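Tadcombe Community Help > Home, Shed and Garden > Tables and benches

Covering a big work table: vinyl, oilcloth or just leave it bare?

Posted by Quyên Lục

Hi all. Quick one, hopefully. I've inherited a long table for the back room, 900 deep, and it's going to get everything. Kids' homework, my sewing, the odd bit of glue gun, seedlings in spring when it's too cold out on the verandah. Top underneath is OK, not amazing. Old ring marks, one bad scratch, something sticky in one corner that won't shift with dish soap.

So do I cover it or not. Mum says oilcloth, cause that's what she always had on the kitchen table. Husband says leave it alone, it's a table. I had a clear plastic cover on the last one and hated it, went yellow and cloudy, crumbs got under it and stayed there until we moved house. Never again.

Things I care about:
- wipes down fast
- doesn't slide around when I'm cutting fabric
- not shiny. The window is behind me and the lamp's in front and glare gives me a headache by 4 pm
- brown or something close, not white, white shows every biro mark

Things I don't care about: looking fancy.

Saw a roll of stuff called Minitz at the discount place in Skundotbridge for $99 and nearly bought it, then chickened out. Roll was taped shut so couldn't feel it. Anyone used it? Also do you glue it or staple it or what. Happy to do a bit of work but I don't own a staple gun and I don't want to ruin the table if we change our minds.

And if the answer is "sand it and oil it" please tell me how long that realistically takes with two kids in the house. Brown top like this is the colour I'm after, maybe a bit less shine.

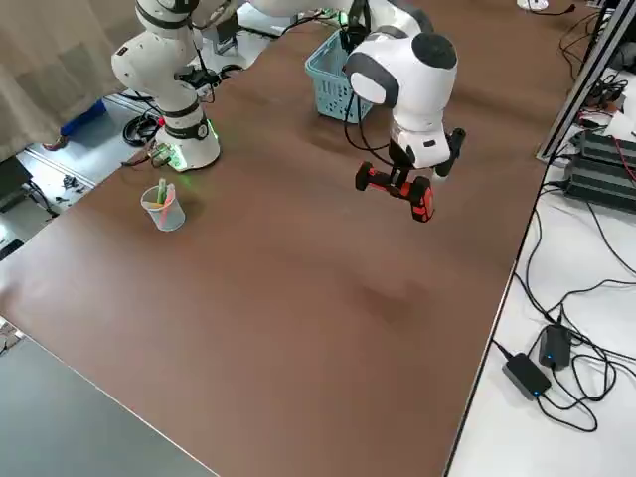
Rianne Lambrechts

Cover it. Did ours last October and wish I'd done it years ago.

Get the matte vinyl with the fabric backing, NOT the thin stuff. Thin stuff is what goes cloudy and lifts. With the backing on it hangs properly and you can pull it tight without it stretching into a wave. The backing also grips a bit so it's better under a rotary cutter, although you should have a mat down anyway or you'll be through it in a week. I speak from experience.

Didn't glue mine. Double-sided carpet tape along the underside only, wrap the edge over, press it up. Comes off with a hairdryer and patience. Corners are the annoying part. Fold like a present, trim the bulk out of the inside before you tape or you get a lump that catches on your jumper.

Stuff I'd do differently:

Unroll it a few days before. Seriously. Mine had been sitting on the roll at the shop for who knows how long and it had creases that took forever to drop. Lay it flat on the floor of a warm room, upside down, books on the edges. Don't iron it on the right side. Don't iron it at all unless you've got a scrap to test on, low heat, tea towel between, from the back.

Small creases you just live with. Once there's a basket and a cup of pencils on the table you stop looking at them, and they show more in side light than from above anyway. 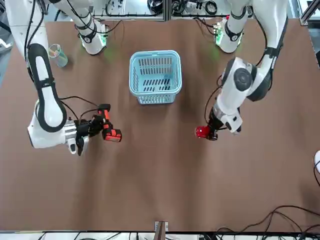 Pencil cup and blue basket on the brown top. Faint creases toward the bottom.

Cleaning: warm water, drop of dish soap, soft cloth, dry it off. No metho on vinyl, it strips the finish and you get a dull patch the shape of your cloth. No Gumption, no magic eraser. Biro comes off if you're quick, doesn't if you're not. Texta is forever.

Haven't used Minitz so can't help. $99 sounds steep if it's the thin type and fine if it's backed. Ask them to open the roll. If they won't open the roll, that's your answer.

Oilcloth I'd skip for a work table. Lovely on a kitchen table but it's nearly always glossy and you said glare. It also cracks along a fold eventually, and then water gets in the crack.

Edit: forgot to say, buy more than you think. You want enough to wrap under on every side plus a bit to muck up.

Khang Kim

sand it and oil it. it's a table

took me a weekend and the smell was gone by the next one. keep the kids out. done

Quyên Lục

Khang are you my husband

Myrtle Ridgeway

I'll put in a word for the in-between, if you don't mind a long reply, I'm typing this with the kettle on.

Before you do anything at all, sort out the sticky corner. If you lay vinyl over something sticky it'll print through as a shiny spot and collect grit, and you'll feel it every time your hand goes past. Old adhesive usually gives in to eucalyptus oil. Dab it on with a rag, leave it 5 minutes, scrape with an old plastic card and not a knife. Then wash the eucalyptus off with soapy water because it leaves its own film. Do it again if you have to. If it's not adhesive but old varnish gone soft, the oil won't do much and you'll need to scrape and sand that bit back, sorry.

Ring marks: white ones are moisture in the finish, often fixable. Black ones are in the timber and aren't going anywhere without sanding. If they're black, cover it and forget them.

Now the in-between. What I've got is a loose top. Sheet of thin MDF cut to the exact size of the table, covered in matte vinyl on the bench in the shed, and the whole thing just sits on top. Nothing taped or stapled to the real table. If you change your mind you lift it off and lean it behind the door. Hardware place cut the sheet for me, took them no time. Böttcher's on the Tadcombe side used to do it free if you bought the sheet there, not sure if they still do, ring first.

To stop it sliding: rubbery drawer liner underneath. The open weave sort. Put strips of it right up near the edges, not just one bit in the middle. Mine hasn't budged and I lean on it pretty hard when I'm pinning patterns.

On the shine question. Take a sample home. I can't say this enough. Everything looks matte under shop lights. Put the sample where your table is, turn your lamp on, sit in your chair, and wait for the time of day that bothers you. I brought home 6 different browns and the one I was sure about was the worst of the lot, came up with a big white stripe across it as soon as the sun got round. The winner was the dullest one with a bit of mottling to it.

Mottled is your friend by the way. A dead flat plain brown shows every hand print and every bit of thread. Something slightly uneven hides a lot. You'll still get darker smudges where people rest their arms, that's skin oil, and a wipe over with warm soapy water does most of it.

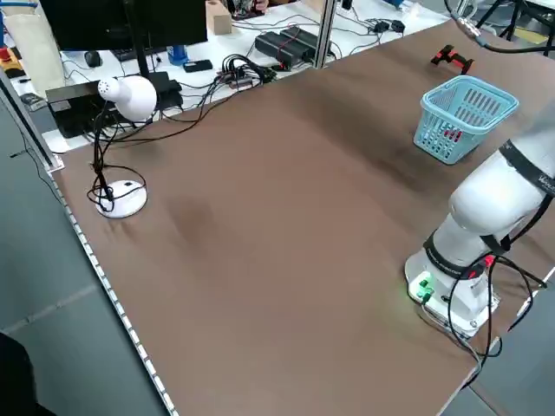 Then there's the edges, which everyone forgets. Edges go first. Belt buckles, chair arms, kids picking at them while they're supposed to be doing spelling. If you're wrapping vinyl, round the edge off a touch with sandpaper before you wrap, a sharp corner will cut through from underneath in no time. If you're leaving the timber bare, same thing really, a slightly rounded edge is nicer on the forearms. I've seen people screw a strip of aluminium angle along the front. Tough as anything but cold on the wrists in July and you need to file the ends smooth, I mean properly smooth, before someone walks past in a good pair of tights.

Seedlings: put a tray under them whatever you decide. Terracotta sweats. It'll mark vinyl and it'll mark timber. Boot tray from the discount shop, done.

Glue gun: silicone baking mat. Hot glue will melt a dimple in vinyl and it doesn't come out. If it drips and sets before you notice, leave it until it's stone cold and then pop it off sideways, don't pull up.

As for sanding and oiling with two kids at home. Sanding a day. Oil goes on, wait, wipe back, wait overnight, second coat, wait again, and then you should really leave it alone to harden before anybody puts homework on it. So it's not the hours of work, it's the days you can't use the table. And please lay oily rags out flat to dry outside, don't scrunch them in the bin, they can catch fire by themselves.

Minitz I have used, once, for shelf liner. It was alright. Had a bit of a sheen to it though and no backing that I remember, might be a different version now.

Quyên Lục

Thank you!! Going the loose top I think, that way everybody shuts up incl. my husband. Will ring Böttcher's about the cut. Had a go at the sticky corner with eucalyptus this arvo and it's comming off in little rolls so must be adhesive. Whole house smells like a koala.

One more thing, does the drawer liner leave a pattern on the table underneath? The last lot I had in the kitchen drawers sort of welded itself on.

Myrtle Ridgeway

The cheap sort can, yes, especially on varnish and especially if it gets warm. Lift it every few months and shift it along a bit. Or put baking paper under the strips for the first summer and see how it goes.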